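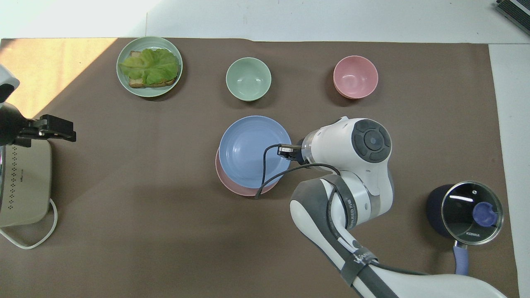 Lettuce on toast, served on a ribbed green plate.

The Long Lunch Comes Home

7 min read

Search recipes, stories, places

My grandmother ate lunch at a quarter to one every day of her grown life, and she ate it sitting down. I mention the sitting because I had given it up somewhere in my thirties, along with ironing and writing letters, and I didn't notice it was gone until I spent most of an October in the hill town of Olvera with a woman named Deolinda Calado, who would no more eat standing at a counter than she would eat in the bath.

Deolinda is 100 years old. She runs the upstairs half of a house on the street behind the market (her niece, Catarina Cardoso, runs the downstairs half, and there is some disagreement over the stairs), and for 37 years she cooked the midday meal at a boarding house called the Bokis, where the railroad men stayed. Soup first, then something with an egg on it, then fruit. Twenty minutes of silence afterward, or near silence, with the shutters pulled halfway. She still keeps the shutters that way, and I still think of that light when I'm back at my own desk with crumbs in the keyboard.

I had gone there to write about the railroad, to tell you the truth, and the railroad turned out to be mostly closed. So I went to lunch. I went to Deolinda's, and then to her neighbor's, and by the second week I was being passed along the street like a casserole dish, and everywhere it was the same: a cloth went down, the radio went off, and whatever had been going on that morning was put away until two o'clock.

"You people eat like you're catching a bus," Catarina told me, watching me finish my soup. I slowed down. It was harder than I expected! I kept reaching for my phone, and there was always a hand ready to move it to the sideboard, next to the bread knife and the electric bill.

Back home I started asking around, and I found more sitters than I'd have guessed. Grigoris Papadakis repairs clocks above a shoe store and closes for a full hour, with a card in the door that his father lettered. He eats beans, mostly, and cold potatoes with oil, and he'll talk about his tomatoes until you have to look at one of his own clocks. Elspeth Munro teaches fourth grade and has only 34 minutes between bells, but she brings a real napkin and a real fork and she will not grade a paper until the fork is down.

"It's the napkin that does it," she said. "I'd feel silly rushing over a napkin."

I've tried to keep it up, with mixed results. Some days it's leftover rice and a pear, some days it's cheese and whatever is soft in the vegetable drawer, and in a bad week it's still the granola bar over the sink. But I bought two cloth napkins at Fleveck, the secondhand place on the corner, and I've cleared the mail off one end of the table — that end only, the rest is past saving — and at a quarter to one I try to be in the chair.

Deolinda called last week to ask what I was eating. Soup, I said. She wanted to know what kind, and whether I'd salted it at the start or at the end, and then she told me I'd done it wrong and had to hang up, her own was getting cold.

Contact the editors | © Isora Magazine. All rights reserved. | Back to top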